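Garer open day, the wiring floor and what I got to poke at

Notes typed up mostly on the train, so forgive the state of them.

Got there early. Too early, gate still shut. Stood by the bike racks with a paper cup of coffee from the gas station across the road, which was the last warm drink until lunch. Bring your own. The sign on the gate says Garer in letters taller than me and underneath, small, the names of the other outfits that share the site, Sýkora (cable and harnesses) and Jerkthorpe (sheet metal, trays, racks). I had come for the cable side mainly. My own bench at home is all cable trouble.

Badge, safety glasses, heel straps for the shoes. The heel straps took forever. One strap kept riding up over my ankle bone and I walked half the tour like I had a stone in my sneaker. The limit was 90 visitors for the morning and I would guess they hit it, the line for straps went out the door and past the vending machine.

Split into groups. Mine went to stores first. Long room, cold, smells of cardboard. Reels of cable on steel bars, jackets in black mostly, some gray, one lonely orange one nobody pulled from while we were there. They let us handle offcuts. Good stuff, the jacket is soft enough to bend tight and it springs back straight. Asked about minimum order on the black, 400 meters, so that's me out. They do sell ends of reels at the counter though, cash only, and I had a card. Typical.

Then incoming inspection. Boards arrive in bins, get lifted out, looked at under a lamp, go into shallow trays with paper in the bottom. The paper gets changed when it's marked up. I liked the paper. I use a baking tray at home with nothing in it and everything slides to one end when I lean on the table. Sheet of paper, done. Stealing that.

Jerkthorpe do the trays for the whole site apparently, pressed next door. We got five minutes in the doorway with ear plugs in and couldn't hear a word the guide said. Big press, big noise. Somebody's kid loved it.

Back upstairs for the wiring floor, which was the best part by a mile. Benches down both sides, window light, shelves at the ends. A rack of yellow bins that made me jealous. Cut, strip, sort the pairs, tin the ends, screw them down, tug test. The tug is harder than you'd think, she really leaned on it (the woman on bench 7, fast hands, no talking). When we tried it the instructor just kept saying pull it. Pull it. I pulled one of mine straight out of the terminal. Hadn't tightened the screw, just thought I had. The second one held.

Things I wrote on my hand at that bench:

strip the jacket long, trim later

don't untwist the pairs any further back than you have to

screwdriver that fits the slot, not the one that's nearest

tighten, tug, tighten again

label facing up so you can read it without picking the board up

The last one I argued about. My boards at home are never label up, they're whichever way the wires reach. Was told that is a wire length problem and not a label problem. Fair enough.

Spent a while asking about twisted pairs and got a proper answer for once. Keep the twist right up to where the wire has to part company with its partner. I have been unwinding mine back to the jacket for years because it looks neater in the terminal, and then wondering about the noise. Well. Now I know what I am doing this winter.

The screw terminals came up too. Somebody in the group asked why not plugs for everything, and the guide said they do both, depends on the job, screws are what they use where a thing gets rewired in the field by a person with one screwdriver and cold hands. I have been that person. Slotted heads are a pain when the driver slips but you can turn them with just about anything, I have used a dime.

Lunch was in the canteen, sandwiches under plastic wrap, egg or cheese. Egg was gone. Long tables, loud. Ended up next to two people from Gakarow who had come to look at the strippers and were going home to buy exactly the ones they had already. Coffee at last. Weak.

After lunch a short talk with slides. Too hot, blinds down, I drifted a bit. There was a good bit on scrap though. They counted rejected harnesses in May and got 301 for the month, and then went through the pile to find out why, and most of them were stripping damage, nicks in the insulation that you only see if you bend the wire. So now they bend every one. Simple. I went back down to the benches afterward with my loupe and bent some offcuts from the bin and found a nick on the fourth try, which pleased me way too much.

Questions at the end ran over, mostly parking.

Would I go again, yes. Wear flat shoes with a proper back for the straps. Bring cash for the reel ends. Bring a pencil, pens were collected at the door for some reason and I only had the eyebrow one in my bag, hence the state of the notes. The tour goes quick so ask at the bench, not after. Restrooms are by stores and there is one mirror.

If you only have the morning, skip the talk and do the wiring floor twice. They dont mind, I asked.

Blue and gray pairs out of the black jacket, then a red board with its green terminals, the one marked MOTOR.

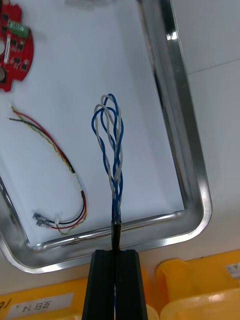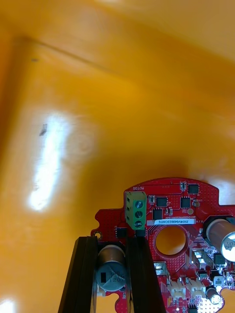
Garer site, upstairs wiring floor
August 4, 2022

Added later: a couple of people wrote to ask about the reel ends. Counter is just inside the stores door on the left, it closes when the last tour goes up, and they dont hold anything for you. Black jacket goes first. I rang to ask if they mail it and they don't, pickup only. The next open day was not fixed when I called, they said watch the board at the gate, which is no use to me as I live two trains away. If anybody passes it let me know.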